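Home | Talks | Nustley Evenings | Find us

Speaker notes: The Drying Rack, A Life
Valdis Šimkus, Nustley, December

Start slowly, they'll still be finding chairs. Tell them the talk is 35 minutes and watch who checks the door.

Opening line: my grandmother had no rack. She had a tea towel and opinions. 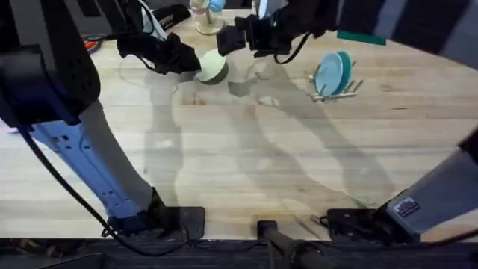
Two plates up, bowl still on the table.

Pause. Ask who stacks bowls first. There is always one, and he is usually married to someone in the front row.

Point to make – plates want pegs, bowls want room. Put a bowl in early and it sulks across three slots.

Move on to small plates. Mention the 60 I own and the 2 I use. 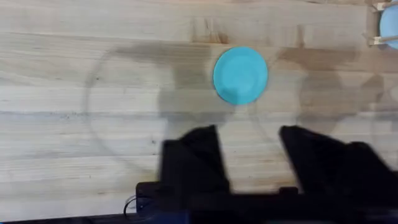

Should a small plate go in before the big ones?
Put it in last, at the end nearest you, where it won't vanish behind the dinner plates.

Skip the Zakar story if it's past half eight. Finish on tea towels, then biscuits.

Comments

Opoku: Bowls first. I stand by it.
marrowfat: Was told there'd be biscuits. There were four.
Opoku: I had two of them.

Contact | © Nustley Evenings | Back to top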